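# How small can a table for three be?

My project for the Pluncombe housing unit was about eating in tiny apartments. I picked a checkered cloth because I like picnics (sorry, not very scientific!) and kept the plates to pink and light blue so I could tell the settings apart.

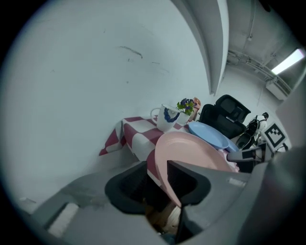
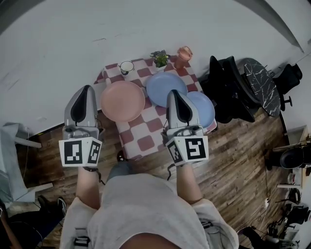 My sketch allowed 44 square inches of free cloth per person, and I think that's too stingy once you add a mug and a plant. Next time I'd drop the plant, or try the Cillen folding top, if I can talk the department out of almost 70 dollars.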